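In Praise of the Small Breakfast

I have eaten the same breakfast for most of my adult life, and I would like to make a case for it. Two slices of toast, butter, something sharp on top. Coffee. Ten minutes at the table with the window open if the weather allows.

My friends think this is a little sad. Brunch is what they love, and I understand the appeal, I really do! But brunch asks you to stand on a sidewalk until 12 with an empty stomach, and then to choose between 13 kinds of eggs while someone's stroller rests against your shin. By the time the food comes I'm too hungry to taste it.

Toast is ready before you've finished waking up. And what a food it is – crisp at the edges, soft in the middle, with butter running into every little hole. Day-old bread is better for it than fresh, so you get to feel thrifty too. I buy a rye loaf from Stoyanova, the bakery down the hill, and by the third morning it is perfect.

My old neighbor Arvid Hedlund taught me the marmalade part. He made his own every winter, very dark, with more peel than jelly, and he handed it over the fence as if it were nothing. I still have one of his jars (empty, washed, full of buttons now). When he moved away I had to learn to make it myself, and my first batch set like roofing tar. I ate all of it anyway.
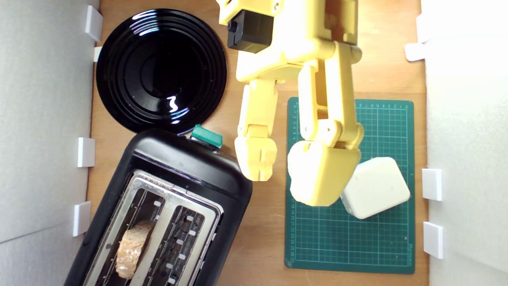
A slice of bread standing in the left slot of a two-slot toaster.

People tell me a repeated meal must get dull. I find the opposite, because when the breakfast stays put I notice everything else: the light in April, the first tomatoes, which piece of news can wait. A big breakfast wants all your attention. A small one leaves you some.

So eat the pancakes on your birthday, by all means, and enjoy every one of them. On the other mornings, try toast for a month. Slice it thick, and put on more butter than you think you should.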